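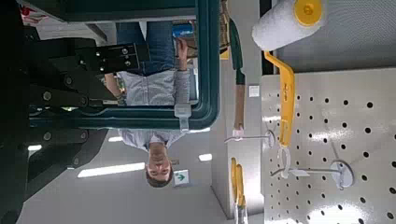
Wednesday, January 31, 2018

Gripper fault again, second time this week. The fingers closed on command, then the controller reported "position not reached" and the arm stopped with holding torque on. Jamshid Mirzaei pressed the stop before anyone went near. Timeout was 2000 ms.

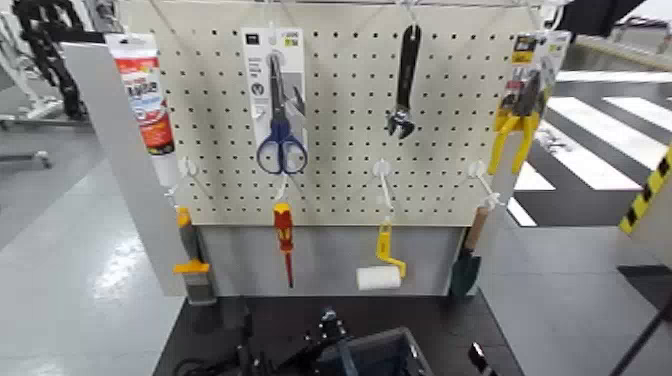
The timeout is my first suspect. I raised it to 3000 and ran 20 empty closes at low speed: 2 faults, so it is not the full explanation. Next I want to try single picks from the pegboard — the trowel first, as its wooden handle is simple to grasp, and the paint roller with its bent frame only later. Finger current must be logged each time.

Until then, no hands inside the reach while the drives are on. I wrote to Wuvix for the fault code list.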